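Getting Paint Brushes Really Clean (and Keeping Them That Way)

I love a good brush. I have one sash brush that has done every window in this house, plus most of my sister's, and it still cuts a line like the day I bought it! The trick is all in the ten minutes after you put the paint away, when you're tired and want a sandwich.

Start before you open the can. Dip the bristles in plain water (for latex) and shake them out hard, so they're damp but not dripping. Paint can't creep up into the ferrule nearly as fast when there's already water sitting in there, and the ferrule is where brushes go to die.

Load only the bottom third. I know, I know, it feels slow. Tap each side on the inside of the can and skip the scraping on the rim, which bends the tips and makes a mess of the lid groove.

When you're done, wipe the brush out on newspaper until hardly any color comes off. Then use 3 containers of lukewarm water, one after another, with a squirt of dish soap in the first. Work the bristles with your fingers, right up by the metal. By the last container the water should look good enough to rinse a plate in. If it doesn't, go around again!

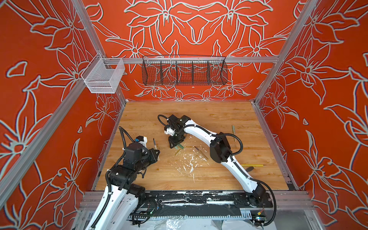 Philomena Quinlan wrote in to say that she swears by fabric softener for the final rinse, a capful in a quart of water, and that her trim brushes come out silky and never fan out at the ends. She leaves them in it for two minutes and doesn't rinse afterward.

I tried it on an old nylon brush and wow, what a difference. I'd still give it a quick swish in clean water before painting again, just to be safe. Keep it away from your natural bristle brushes, though, those get mineral spirits and a gentle comb.

For drying, spin the handle between your palms inside a bucket (inside! I have repainted a laundry room wall over this), shape the tips with your fingers, and hang the brush by the hole in the handle. Small artist brushes can lie flat on a towel overnight.

Already got a stiff one? Warm white vinegar, half an hour, then an old fork through the bristles from the metal down. It rescued 2 of mine last June, and the third one now dusts the window tracks.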